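Chapter 11
Inventory and Carrying Limits

Terms used in this chapter: slot, stack, weight limit, grid inventory, stash, junk item, encumbrance

Before you read, open a game you know well and look at what your character is carrying. Write down which items you have used in your last hour of play and which ones you have kept without using. You will need the list for the first exercise. 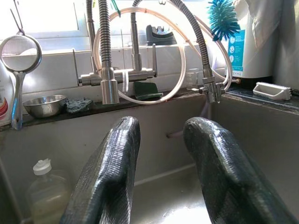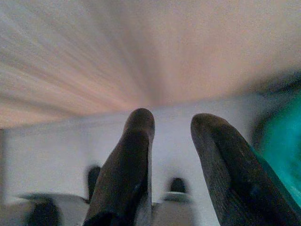

Figures 11.1 and 11.2. Gripper fingers with a gap between them, at a sink in 11.1.

An inventory is the set of things a player's character can hold at one time, along with the rules for adding, moving, using and dropping them. Nearly every adventure or role-playing game has one, and so do many shooters and survival games. The rules start with a decision about what counts as an item at all. Take the plastic bottle standing in the corner of the sink in Figure 11.1, with its white flip-top cap and pale yellowish liquid. One game would treat it as scenery that can't be picked up. A second would let the player take it and would fill one slot. A third would track how much liquid is left, let the player pour it into something else, and keep the empty bottle as a separate item. Each choice costs more programming and testing time than the one before it, and each asks the player to pay closer attention to small objects.

11.1 Why limit the player?

New designers often ask why there should be a limit. Players say they dislike limits, and a computer has no trouble keeping a long list. There are a few common answers.

A limit makes the player choose. If a character can carry two weapons, picking up a third means leaving one behind, and the player has to think about what is coming next. A limit also controls the pace of a game. When the bag is full, the player goes back to town, sells things, talks to people and sets out again. Many role-playing games are built on that trip. Finally, a limit protects the balance of the game. A player who can bring every healing potion in the world to the last fight will probably win it without learning how it works.

The cost is time spent in menus. Sorting a bag is pleasant for some players and a chore for others, and the same player may feel both ways in one evening. It helps to know which of these reasons applies to your game. If none of them does, you may not need a limit.

11.2 The case of Ekdale

Ekdale was a role-playing game made by Marsden, a small studio whose earlier games had no inventory beyond a ring of keys. The first public test version used a weight limit. Every item had a weight, and a character could carry 169 units before slowing to a walk. The world held 927 different items, and most of them could be picked up, including spoons, candle ends and broken chairs.

Testers filled their bags in the first village. They had no way to tell which objects would matter later, so they took all of them. Jeptoo Owino, the lead designer, watched recordings of these sessions and noted that players slowed to a walk, opened the menu, dropped a few spoons, and then picked up more in the next room. The forum complaints were mostly about the walking speed. Several asked for the limit to be raised.

The team tried that first. In the next version the limit was 2000 units, and the complaints changed. Players now carried so much that they couldn't find anything. A healing herb might be four screens down, between a horseshoe and a hammer. Jeanie Gourlay, who wrote the menu code, added sorting by type and by weight. It helped some people and confused others, who lost track of items that moved after each sort.

The version that was finally sold went another way. Weight was removed. Most of the household objects became scenery, crafting materials went into a separate pouch with no limit, and weapons and armor were held in a small number of slots. The slowed walk was gone too. A group of players who had liked collecting odd things objected, and the studio later added a house where such objects could be displayed.

Two points from this case come back later in the chapter. The first complaint described a real problem, but the fix that players asked for did not remove it. Also, the number of items in the world and the size of the bag could not be set separately. Changing one changed how the other felt.

11.3 Slots, weight and grids

Most inventories use one of three systems, or a mixture. In a slot system, each item or stack of items fills one space, whatever its size. A ring and a ladder cost the same. Slot systems are easy to read and easy to build, and players rarely mind that they make little physical sense.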